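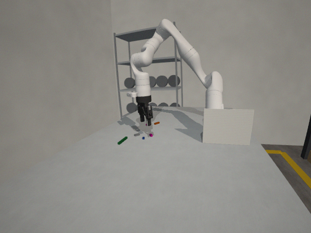
Simulated bench cell with a white arm, black two-finger gripper and small coloured workpieces.

Automation | Standards and Guidance

Clastlow issues working rules for simulated robot cells

Clastlow has published a code of practice for testing small-part handling in simulation before the same program is run on a physical arm. The document runs to 14 clauses and applies to single-arm bench cells with a two-finger gripper. It was released in February and takes effect at the group's member sites from April.

The code was drafted after a review of 1,476 simulated picking runs submitted by members. In 212 of them, the records were too thin for a second site to repeat the run. The most common gaps were a missing random seed, an unstated friction value and no note of which version of the gripper model had been loaded. Clastlow says the review looked at record keeping only and did not rank sites by pick rate.

Under clause 3, each run must be stored with the scene file, the start pose of the arm, the position of every loose part and the time step used by the physics solver. Where parts are scattered at random, the seed must be kept with the result. A run that cannot be replayed from its own record is to be marked void and left out of any reported figure.

Clause 5 deals with fixed items inside the arm's reach. Panels, posts and shelving must be modelled as solid bodies if any link can come within the stated clearance, even when the task does not involve them. Several members had been loading background items as visual shapes only, so that an arm could pass through a rack without a collision being logged. From April, visual-only items have to be listed by name in the run record.

Lighting is covered for the first time. Sites that use rendered views to train or check a vision system must vary the light direction between batches and must include batches in which the arm's own shadow falls across the parts. The draft had asked for this only where the physical cell has overhead lamps. The final text drops that limit.

The section on gripper models is the longest. Finger linkages must be modelled joint by joint, and a simplified pair of sliding blocks is no longer accepted for contact tests. Flarkine, which supplies simulation software to most of the group, said its current release already exports linkage data in the form required. Users of older releases will need to convert their files by hand.

Before transfer to hardware, the code calls for 6 consecutive simulated runs without an unplanned contact, followed by a reduced-speed trial on the physical cell with an operator at the stop control. A change to the gripper, the table height or the part set returns the program to the start of this stage. A change of part colour alone does not.

The code does not replace a site's risk assessment, and results from simulation may not be used as evidence that a guard or stop function works. Clause 12 states this twice, once in the main text and once in the note beneath it.

Trials of the draft were held at the Barkingate test hall and at the Huỳnh workshop. Both reported that storing the extra data was simple, but that rebuilding old scenes with solid background items took longer than planned. Clastlow has allowed existing scenes to be used until the end of September, provided the void rule in clause 3 is followed.

Comments (3)

benchcell_tom
Does the seed rule cover camera noise as well as part placement? Clause 3 only says "scattered at random" and our noise generator has its own seed.

R. at the back of the shop
Agree with clause 5. We had an elbow going straight through a shelf for months and the log was clean.

kestrel44
Table height sending you back to the start seems heavy. We shim ours by a millimetre or two every time it is moved. Is there a tolerance anywhere? I couldn't find one.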